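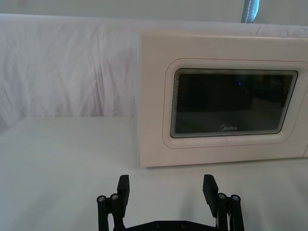
Frequently Asked Questions: Plivance Demonstration Program

What is being collected?
Plivance gathers examples of everyday kitchen tasks performed with a robot gripper under human control. Each example pairs the wrist camera's view with the operator's movements. The microwave series has a target of 2,000 examples.

Who may serve as an operator?
Any adult who has finished the 8-hour training course. No technical background is required.

Are unsuccessful attempts kept?
Yes. They are labeled as such and stored separately – please do not delete them at the station.

Why is the background so plain?
The first series uses a white table and a white cloth. Later series will be recorded in furnished kitchens.

How may a partner site request the data?
Requests should be sent in writing to Herman Raju, Program Office. The first release, dated July 17, 2019, contains 373 reviewed examples and is open to partner sites only.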